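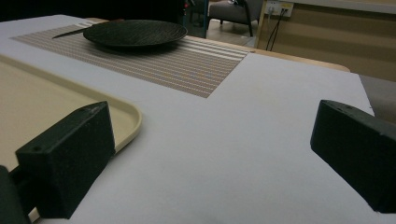 A cream-colored tray on a white tabletop.

Skaltville to open tableware lending service in December

The Town of Skaltville will open a tableware lending service for residents and local groups in December, following a vote of the town council at its regular meeting. The service will be run by the Department of Community Services from the ground floor of the Dullent Building and will carry the name Skanance, which was chosen from suggestions sent in by residents during the public comment period.

Under the plan, any adult with a Skaltville address may borrow plates, bowls, serving trays, placemats, tablecloths and basic cutlery for up to 10 days at no charge. A refundable deposit of $35 will be required for each loan. Registered clubs, congregations and school groups may borrow place settings for as many as 100 guests, provided the request is received at least 10 days before the event.

The proposal was first put forward in response to the amount of single-use tableware thrown away after events in the town's parks and meeting halls. Staff from the Department of Community Services reviewed waste collection after the summer events season and reported that paper plates and plastic cutlery made up a large share of what was collected. Several of the groups that rent the halls told the department they would use washable tableware if they had a place to store it between events.

Gilles Masson, director of community services, told the council that the town already owns much of what is needed. The closing of the old senior dining room left a stock of dishes and serving pieces in storage, and these have been checked for chips and cracks. Further items will be bought from the department's existing equipment budget. Mr. Masson said the department does not expect every set to match and will not try to replace older pieces for the sake of appearance.

Items must be rinsed before they are returned. All returned items will then be washed in the commercial dishwasher at the Dullent Building before they are lent again. Kitchen knives and glassware will be lent only on request at the counter and must be returned in the cases provided.

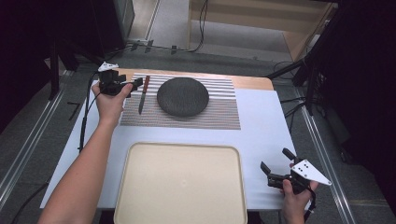 Leanne Lockwood asked the council what would happen to families who could not pay the deposit, and said that a service meant for everyone should not begin by turning some people away. She added that a birthday or a funeral meal is often arranged in a matter of days, and that the shorter notice allowed for household loans should be kept.

In reply, Fung-ping Chiu, deputy director of community services, confirmed that the deposit may be waived for residents enrolled in any of the town's assistance programs. The waiver will be noted on the borrower's card and will not need to be requested each time. The council amended the plan to state this in writing. No notice period will apply to household loans, which will be filled from the items on the shelves that day.

Broken items will be charged at the cost of replacement, up to the amount of the deposit. Council member Kam-wah Tsao voted against the plan, stating that he supported its purpose but would have preferred to see a full year of operating costs before the service was approved. The remaining members voted in favor.

A storage and shelving contract has been awarded to Chu, the firm that fitted the reading room in the same building. Work on the storeroom will be completed before the opening, and the public entrance will remain open during that time. The counter will have step-free access from the parking lot, and borrowers may ask staff to help load heavier boxes.

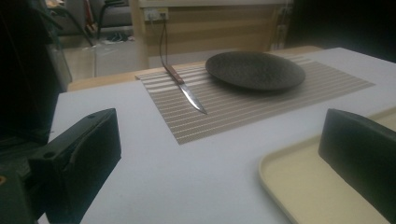 Plate and knife on a striped placemat.

Advance registration will be available at the front desk of the Dullent Building and at the town clerk's office. Applicants should bring proof of address. Groups should also bring the name of the person who will be responsible for returns. Residents who wish to donate tableware are asked to contact Su-chen Kong in the Department of Community Services before bringing items in, as space in the storeroom is limited. Silver, fine china and items with lead-based glazes cannot be accepted.

The department will report to the council on loans, losses and cleaning costs after the first six months of service. The council will then set the deposit for the following year.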